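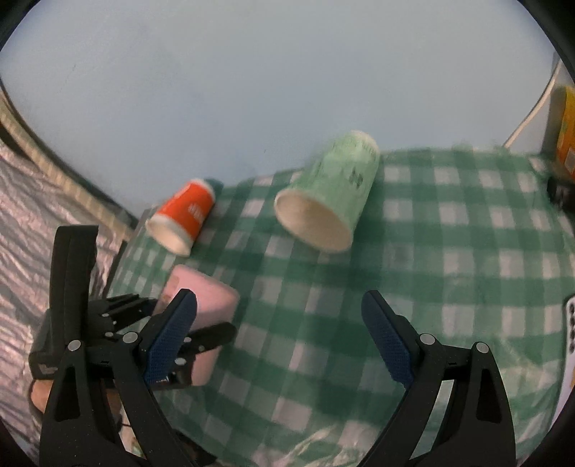

Penrose has extended its paper cup take-back program to the first-floor break rooms at the Cletia building, effective 8th June. Until now, used cups from that floor went into general waste along with food scraps and film. The new sorting tables take cups of any size, provided they are empty and have no lid. Printed cups are accepted on the same terms as plain ones, so an orange-red cup with white lettering and a larger pale green one, like the two lying on the checkered cloth, go into the same stack. Clear plastic sheet is handled separately and should not be pushed inside the cups.

The change follows a trial on the ground floor, where 759 cups were handed in over 10 working days. Of these, 688 were clean enough to be passed on for pulping. The remainder were rejected, mostly for coffee residue or for tea bags left in the bottom.

Roy Bickerstaff, who runs building services at Penrose, said the inner lining is the main technical limit. "The paper comes away from the lining in the pulper, but only if the cup goes in whole or in large pieces," he said. "Crushed cups trap liquid, and then the whole sleeve is lost."

Sleeves hold 70 cups of the small size — fewer of the large — and are collected by Cakirex twice a week. Small cups should be nested with small and large with large. Tablecloths on the sorting tables will be changed after each collection, and sponges are to be left on the table for wiping up spills.

The second-floor kitchen and the Ado meeting rooms are not yet included. Penrose expects to decide on both before the end of the summer.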